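드렐라리(Drellari) 블로그 운영 모임 회의록
2022년 6월 17일 저녁, 화상회의
참석: 이보나(Iwona Witkowska), 크리스티나(Krystyna Szulc), 다미안(Damian Grabowska), 빌랴나(Biljana Hoxha)
불참: 루치나(Lucyna Kalinowski), 이동 중이라 의견은 메일로 받음
기록: 이보나

이번에도 제가 적습니다. 지난번에 다미안이 쓴 회의록이 네 줄이었거든요(다미안 미안). 말투가 좀 수다스러워도 그냥 넘어가 주세요.

1. 지난 회의 확인
크리스티나가 맡았던 깨진 링크 정리는 끝났습니다. 옛날 글에서 나온 게 모두 142개였대요! 대부분은 새 주소로 고쳤고, 원본 사이트가 아예 사라진 건 링크만 빼고 문장은 남겼습니다. 제가 맡은 소개 페이지 수정은... 아직입니다. 다음 회의 전까지 꼭 할게요.

2. 댓글창을 어떻게 할 것인가
오늘 제일 오래 얘기한 안건입니다. 스팸 대기함에 3137개가 쌓여 있어요. 빌랴나가 300개까지 직접 읽어 봤는데 진짜 사람이 쓴 댓글은 두 개였고, 그중 하나는 저한테 오타를 알려 주는 댓글이었습니다. 고마운 분이죠.
다미안은 댓글을 닫고 메일로만 받자는 쪽입니다. 관리할 사람이 없는데 열어 두면 방치하는 거나 마찬가지라고요. 크리스티나는 반대했어요. 자기는 애초에 댓글 때문에 이 블로그에 붙은 사람이라고, 댓글 없는 블로그는 전단지 같다고 하더라고요. 저는 솔직히 둘 다 맞는 말 같아서 한참 왔다 갔다 했습니다.
루치나 메일에는 "오래된 글만 닫으면 안 돼요?"라고 적혀 있었고, 결국 이 안으로 갔습니다.
결정: 올린 지 석 달이 지난 글은 댓글을 자동으로 닫고, 새 글은 열어 둔다. 처음 댓글을 다는 사람은 승인 후 공개. 승인은 빌랴나와 크리스티나가 한 주씩 번갈아 본다. 대기함에 남은 건 빌랴나가 검색어로 한 번 거른 다음 비운다.

3. 서버 이전
지금 쓰는 나르니데오(Narnideo) 요금제가 12월에 끝납니다. 다미안이 파쿼슨(Farquharson) 쪽 견적을 받아 왔는데 가격은 비슷하고 백업이 매일 된다고 해요. 작년에 백업 없이 글 세 편 날려 먹은 기억이 있어서 저는 이 말에 바로 넘어갔습니다. 빌랴나는 이전하는 동안 메일 주소가 먹통이 될까 봐 걱정이라고 했고, 다미안이 메일은 따로 두고 사이트만 먼저 옮기는 순서로 계획을 다시 써 오기로 했습니다.
결정: 이전에는 모두 찬성. 날짜는 계획서를 보고 정한다.

4. 이미지 용량
첫 화면이 느리다는 얘기가 또 나왔습니다. 크리스티나가 휴대폰으로 직접 열어서 보여 줬는데, 진짜 답답하더라고요. 범인은 역시 원본 크기 그대로 올린 사진들이었고, 제일 큰 파일들이 제 글에 있었습니다. 네, 반성합니다.
결정: 앞으로 올리는 사진은 한 장에 500KB를 넘기지 않는다. 예전 글은 조회수 높은 것부터 각자 자기 글을 고친다.
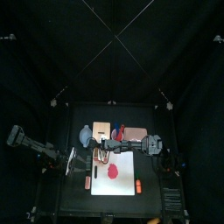 다미안은 업로드할 때 자동으로 줄여 주는 플러그인도 알아보겠다고 했는데, 플러그인이 이미 너무 많다는 크리스티나의 한숨이 있었습니다. 하나 넣으면 하나 빼기로 하고 일단 넘어갔어요.

5. 뉴스레터
제른스테드(Jernorstead) 지역 블로그 모음에서 우리 글을 매달 한 편씩 싣고 싶다고 연락이 왔어요. 다들 반가워했습니다! 다만 전문을 그대로 주면 우리 쪽으로 오는 사람이 줄지 않겠냐고 빌랴나가 물었고, 앞부분만 주고 나머지는 링크로 잇는 방식을 제안해 보기로 했습니다. 답장은 제가 씁니다. 첫 글 후보는 루치나의 RSS 리더 비교 글인데, 본인이 없어서 허락은 아직 못 받았어요.

할 일
이보나: 소개 페이지 수정, 제른스테드에 답장, 내 글 사진 줄이기
크리스티나: 댓글 승인 첫 주, 안 쓰는 플러그인 목록
다미안: 이전 계획서, 플러그인 조사
빌랴나: 스팸 대기함 정리, 댓글 설정 변경
루치나: 비교 글 게재해도 되는지 답 주기

다음 회의는 다미안의 계획서가 올라오면 메일로 날짜를 맞춥니다. 빠진 내용 있으면 저한테 알려 주세요.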